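Loose dowel joints on a pine tray stool – glue or wedge?
Forum > Furniture repair > Small pieces

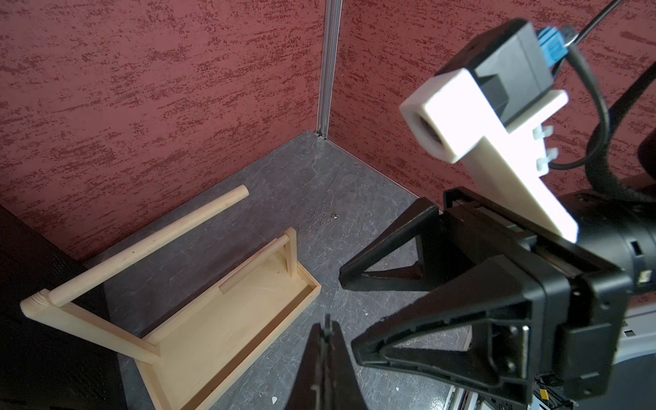
What glue suits a dowel joint in pale softwood that has been apart before?
Ordinary PVA wood glue, provided the old glue has been scraped off both faces. New PVA does not bond well to cured PVA.

drisby_bench
Posted 2025-12-30

Pine stool with a shallow tray and round dowels. It is on its side because I want to get at the end rail, where the long dowel passes right through and the end grain shows on the outside. That joint has play in it. I can turn the dowel by hand with moderate effort. The short upright at the tray corner is sound and so is the crossbar.

Plan so far: withdraw the dowel, clean the hole, reglue, leave overnight. The Drisby plan sheet I worked from in May says no glue at the through joint, dry fit only. I followed it. I now think that was a mistake.

offcut32
Dry fit is fine for a display piece. It is no good for anything that gets picked up by one end. Glue it.

Check the dowel for roundness first. Bought dowel is often oval by the time it has sat in a heated room, and if yours is, the play will be worse in one direction. Measure across the grain and along it, at both ends.

prusov_joinery
Disagree with gluing alone. With a through joint you already have access to the end grain, so saw a kerf in the dowel and drive a thin hardwood wedge. Set the wedge at right angles to the grain of the rail, otherwise you risk splitting it. Glue as well if you like, but the wedge does the holding.

offcut32
On a rail that thin? Pine splits if you look at it. I have repaired more rails split by wedges than dowels that came out.

prusov_joinery
Then the wedges were too fat or went in the wrong way round. Taper the hole slightly from the outside with a round file and the dowel has somewhere to spread to. I have done 35 of these in softwood and split one.

drisby_bench
Measured. The dowel is oval by a little under half a millimetre at the rail end. Round at the far end, where the tip is rounded over.

offcut32
That is your play, then. Wrap a plane shaving round it with glue, push it home, trim flush when dry.

rosenthal_k
Shaving works. I would avoid the expanding polyurethane sort, the Brarus tub included. It foams into the gap, looks full, and has very little strength there. It also marks pale wood.

prusov_joinery
Agree on the foam. Still think the shaving is a patch.

drisby_bench
Going with shaving and PVA. I will cut the kerf at the same time – if it loosens again I can wedge it without taking it apart.

prusov_joinery
Keep glue out of the kerf or you will be sawing it again.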